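4.2 Finish wear on customised laptops

Third finish type, and the one we had the most trouble with. Printed skins and dyed shells are covered in 4.1. Here we only look at sprayed coatings put on after sale by a small workshop, in our case Prellum, who did the whole batch to one recipe: sand, primer, colour, matte clear. Galtutow supplied the bare laptops. Same model all through, same grey aluminium lid, same keyboard deck.

Sample was 76 machines. Of these 20 stayed uncoated as controls and the rest were sprayed. Owners were staff and students who agreed to use the laptop as their main computer and to keep a short log. No sleeves handed out, no instructions on cleaning. We wanted normal use, bags and kitchen tables and all that. Logs were patchy. Some owners wrote a page a week, others sent one line in March and then nothing until return.

Scoring was done by two raters (Ishida and Echeverri) working apart, each lid and palm rest given a mark out of 100, where 100 is as delivered. Marks were taken off for chips, shine, colour shift and lifting at the edges. Where the raters were far apart a third person, Agudelo, scored the part again without seeing the first marks. The scoring sheet is the one from Chávez, with the line for engraved logos dropped as none of ours were engraved. Figure 6 follows.
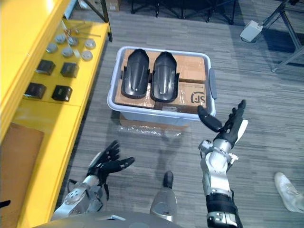 Figure 6.

The palm rest went first, nearly always. Left side worse than right, which we did not expect and can't fully explain. Watch straps were our first guess but the logs don't back it up, several of the worst cases came from people who said they wear nothing on the wrist. Shine came before any loss of colour. By the time an owner noticed and wrote it down the clear coat was already thin, so the logs lag behind the real wear and should be read that way.

Lids did better. Chips at the front corners, mostly small, mostly down to primer and not to metal. Lifting was rare on flat areas and common round the hinge cutout, where the coat has to stop at a sharp edge. Prellum say they now round that edge slightly before spraying. We have not tested the newer batch and make no claim about it.

Colour mattered less than owners thought. People with dark lids complained more about scratches in the logs, but the rater marks for dark and light were close together. Probably a matter of what shows under a desk lamp. Kalogeropoulos raised this at the review stage and asked for the marks to be taken under two kinds of light; done for the lids only, ran out of time for the palm rests.

A note on cleaning. Alcohol wipes turn up in the logs again and again, and those machines score lower on shine. Hesham found the same for dyed shells. We can't seperate wipe use from heavy use generally, as the people who wipe a lot also seem to type a lot, so treat it as a hint only. A proper test would need matched pairs and a fixed wiping routine. Not done here.

Heat was the other worry going in. A coat over the lid could in theory hold warmth in, and two owners did report louder fans after the work. Cuervo went through the fan records for the coated and uncoated groups and found no clear gap. The records only cover time on mains power though, and the battery side is missing becuase the logging tool shut itself off. So: no sign of a problem, weak evidence.

Last machines came back June 3, 2023. A few arrived with stickers over the worst patches. These were peeled before scoring, and any coat that came away with the sticker was marked as lifting, with a flag in the data so it can be taken out. Taking it out does not change the order of the groups. Resale value is left to 4.3.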